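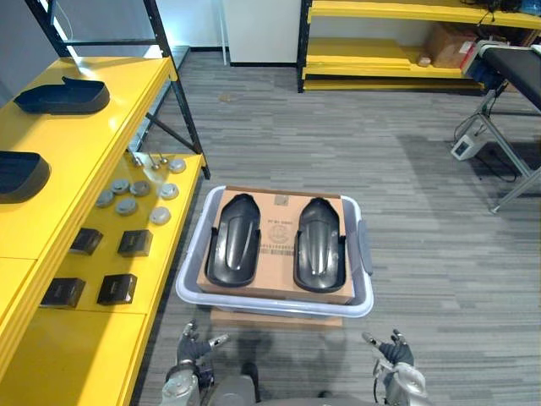 *Cardboard box in a gray and white tub*

**Gunora gas terminal: delayed again?**

**bargerat70**
So the Skerberg pipeline people want another 11 months before they commit. My heating bill has committed already.

**valve_cousin**
They said the same thing in April. It's a financing delay – the pipe route is settled.
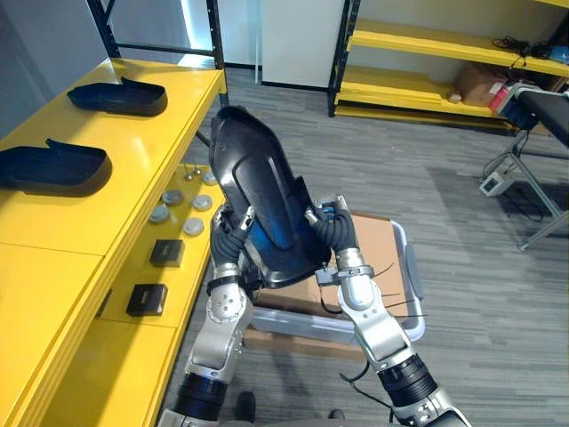 Photo: valve_cousin

**bargerat70**
Settled by whom? Riltevach still hasn't signed for its share of the gas. No buyer, no loan.

**oldflange**
Disagree. Oláh took 70 percent of the first phase, and banks have lent on less. I've seen them lend on a nice folder.
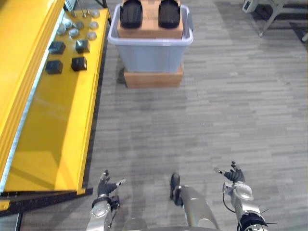
The part that bugs me is storage. They're building for 800 trucks a month and the access road can barely handle the bread van.

**valve_cousin**
That's 800 at full build, years off. Read the permit.

**bargerat70**
I did read it. Page one was lovely.

**oldflange**
Pasting the company notice, make of it what you will:

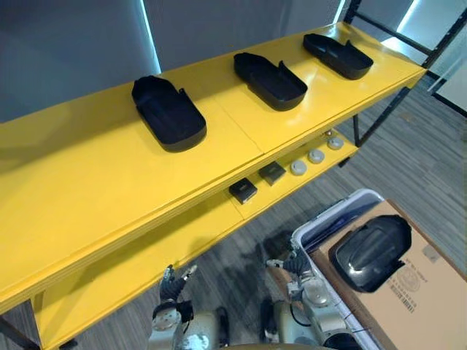

GUNORA, June 12, 2023 – The final investment decision on the terminal has been moved to next spring. Site work continues.

**valve_cousin**
See, site work continues.

**bargerat70**
It's a fence.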